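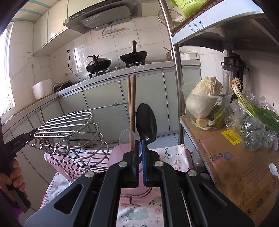
Ollico Household Measures: read me first

Posted in January by the Ollico maintainer
Print this page | E-mail this page

Hello, and thank you for stopping to read this before opening the files. Ollico is a small collection of the measuring words home cooks write down when they aren't using a measuring cup. I mean things like "a soup spoon heaped," "butter the size of an egg," "two fingers of water over the rice," and my own favorite, "the blue cup, not quite full." I started gathering them because I had inherited a box of recipe cards I couldn't cook from, and the project has grown well past the box.

Version 3 holds 2,620 entries taken from 242 notebooks, card files and loose bundles. An entry is one measure as it was written in one recipe. If the same cook wrote "a good spoonful" in nine recipes, you'll find nine entries, and you may want to group them before you count anything.

What's in the folder

measures.csv – the entries themselves, one to a row
sources.csv – one row for each notebook or bundle
conversions.csv – kitchen tests, see below
spelling.txt – odd spellings I left alone on purpose
CHANGES.txt – what moved between versions

Columns in measures.csv

entry_id: a number that never gets reused, even when a row is withdrawn.
phrase: the words as written, misspellings and all. Underlining is lost, I'm sorry to say.
ingredient: what was being measured, in plain modern words.
dish: the title at the top of the card, or "untitled."
vessel: spoon, cup, glass, hand, pinch, coin, egg, nut, other. Ladles went under "spoon" in version 1 and I've regretted it ever since, so they now sit under "other" with a note.
source_id: matches sources.csv.
sure: yes or no. A "no" means I could read the handwriting two ways, and my second guess is in the notes column.

How the entries were gathered

The first 100 notebooks came through the Pusano recipe exchange, where people bring a family book for the afternoon and take it home again. The rest arrived as photocopies or scans. I typed each measure from the page, put the work away overnight, and read it against the page again in the morning with a cup of coffee. It's slow going, but I catch far more that way than I do at ten at night.

Recipes copied word for word from a printed cookbook were left out whenever I could spot them. I'm sure a few slipped through, particularly among the cakes.

The kitchen tests

The Jadach tests (named for the street where the kitchen was) try to put numbers on the vaguer phrases. We chose 200 phrases, and each was measured three times with whatever spoon or cup the notebook's owner thought was closest. Results are in grams. Please be gentle with them! A heaped spoon of flour depends on the flour, the spoon, the weather and the person holding it, and one family's "soup spoon" can be deeper than another's by a surprising amount. I keep all three readings in the file and have never averaged them. If you need one number, take the middle one and say so.

Liquids behaved better than powders. Brown sugar behaved worst of all, and the rows for it are marked.

What it's good for, and what it isn't

People have used Ollico for family history, for a classroom unit on fractions, and for settling arguments over dumplings. It would also suit anyone studying how everyday words change from one generation to the next. I wouldn't use it to say how a whole region cooks. The notebooks came from people who keep notebooks, and plenty of fine cooks never wrote down a thing.

Please don't use the conversions for canning or anything else where getting an amount wrong could make somebody sick.

Known problems

Twelve rows in the Lu bundle have the dish and ingredient swapped. They're listed in CHANGES.txt and will be put right in the next version. Some older rows say "tsp" where the card had a plain "t," which might have meant either spoon.

Sharing and credit

Use it freely, change what you like, and mention Ollico by name and version. Family names were removed from dish titles, so "Aunt So-and-so's rolls" appears as "rolls." If your family's book is in here and you'd like it taken out, write and I'll remove it without any fuss.

Print this page | E-mail this page

Comments (3)

cardbox_reader: My grandmother wrote "a coffee spoon of salt" and I always used a tablespoon. That explains Thanksgiving. Do you take single cards or only whole books?

Ollico maintainer: Single cards are very welcome – please send the back as well, even if it looks blank.

rye_and_butter: The vessel column is missing for the last few rows when I open the file in my spreadsheet. It's fine in a text editor, so maybe a stray comma in one of the phrases?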